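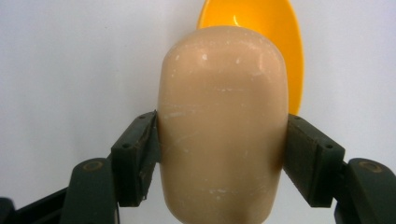
Removing limescale from a shower tray – what do you use?

Home and Garden > Cleaning > Bathrooms

tilda_m
Posts: 27
Sat 23 October

We moved in September and the water here is much harder than we had before. The shower tray has a chalky band round the waste that won't shift. It's a white acrylic tray, made by Evton according to the sticker on the underside of the waste cover. I have tried washing-up liquid, the ordinary bathroom spray and a lot of scrubbing with a sponge. The band looks the same as it did when we got the keys.

What do people use? I don't want to scratch it and I'd rather not buy five bottles to find out.

grout_expectations
Posts: 3781

White vinegar. Soak some kitchen roll in it, lay it over the band, leave it for an hour and then rinse. You might need to do it more than once if the scale is thick. Costs next to nothing.

Pellow
Posts: 2000

Check with the maker first. Some acrylic trays are fine with vinegar, but the chrome ring on the waste may not be. I left vinegar on ours overnight and the plating went cloudy, and it has stayed cloudy. An hour is probably all right, overnight isn't.

grout_expectations
Posts: 3781

I did say an hour.

Pellow
Posts: 2000

You did, but people read "soak" and go to bed. I'm only saying what happened to ours.

hobday
Posts: 412

Citric acid is better in my view. You buy it as a powder, it keeps for ages and it doesn't make the house smell like a chip shop. I use 2 tablespoons in half a litre of warm water, in an old spray bottle with a label on it. Spray, wait 20 minutes, wipe, rinse well. Wear gloves if you have any cuts on your hands, and never mix it or vinegar with bleach.

I use the same stuff in the kettle.

Dunmere
Posts: 96

Don't use it on stone, though. If the tray is acrylic you're fine, but if there is a marble shelf or a stone window sill next to it, keep the spray well away. We have a dull patch the shape of a bottle.

tilda_m
Posts: 27

No stone, it's tiles and acrylic all the way round. I'll leave the vinegar for now and try citric acid. Is the one from Magyar any good? The hardware shop in Costine has a tub of it behind the till.

hobday
Posts: 412

Never used that one. If the label says citric acid and nothing else it will do the same job. Look out for added scent or colouring.

grout_expectations
Posts: 3781

Dakunitz cream is what the plumber left us when he did our bathroom. It does work, but it's gritty, and I would only use it on a ceramic tray. On acrylic you'd end up with fine scratches, and those hold the dirt.

Pellow
Posts: 2000

Agreed on that one. No cream cleaners, and no green scouring pads either.

Once it's clean, run a squeegee over the tray after each shower. Takes seconds and the scale doesn't build up in the same way.

Dunmere
Posts: 96

We gave up on the squeegee after a week – teenagers. A quick spray of citric on Sunday does it for us.

tilda_m
Posts: 27

Update. Two goes with the citric acid and most of the band has gone. There is still a thin line on the side nearest the wall, which I could feel with a fingernail, so I'll do that part again at the weekend. The chrome looks the same as before. Thanks all.

hobday
Posts: 412

Good. Lay the wet kitchen roll along that line so the solution doesn't run off down the waste.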